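Tea going stale, is it the box or the tea?
Forum: Tea and Coffee > Storage

marlpit
Posted 7:12 pm
I bought a mixed case of 100 bags from Drasteo in March, all individually wrapped. The first couple of weeks were fine. Now the mint tastes like the Earl Grey and the Earl Grey doesn't taste like much. They're in a wooden box with a lid, on a shelf over the stove. Do I need a tin?

kettle_41
Posted 7:30 pm
Move it off the shelf over the stove before you buy anything. Heat and steam are worse for it than the box is.

Orrin's Porch
Posted 7:48 pm
Disagree. Wood boxes are for looks. They don't seal, and the wood picks up bergamot and never lets go of it. I threw mine out and went to tins from Warkisix, 19 dollars for the set. No problems since.

kettle_41
Posted 8:05 pm
His are wrapped though. If the wrapper is foil the box shouldn't matter much. If it's paper, then yes, everything ends up tasting like the strongest one in there. marlpit, which are they?

marlpit
Posted 8:21 pm
Paper for the mint and the chamomile. The Earl Grey feels like foil inside but I'm not sure.

Orrin's Porch
Posted 8:26 pm
There you go.

bluegate
Posted 9:02 pm
I've kept tea in a wooden box for years and I don't get this. Mine stays on a table in the back room, well away from the kitchen. I buy less at a time than you do, and anything with mint goes in a jar by itself. Same kind of box most people have, dividers inside and wrapped bags in the compartments. 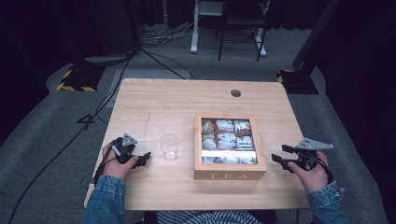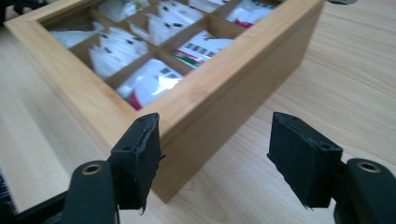 I also date the cartons with a marker when I open them. Herbals I try to finish in three months. Black tea I don't worry about. One more thing, 100 bags is a lot for one person. The last third of a case that size was always dull for me, whatever I kept it in.

marlpit
Posted 9:15 pm
It's just me drinking it, so that could be part of it. Does the Bailly sampler come in a smaller size?

bluegate
Posted 9:19 pm
Yes, but it costs more per bag. Rosemton has a small one too. I didn't like their green.

Orrin's Porch
Posted 9:40 pm
Still say tins. A jar on a counter lets light in, so you've traded one problem for another.

bluegate
Posted 9:44 pm
The jar is in a cupboard.

marlpit
Posted 9:58 pm
Moved the box to the dining room and put the mint in a jar. Will post again when I've finished the Earl Grey.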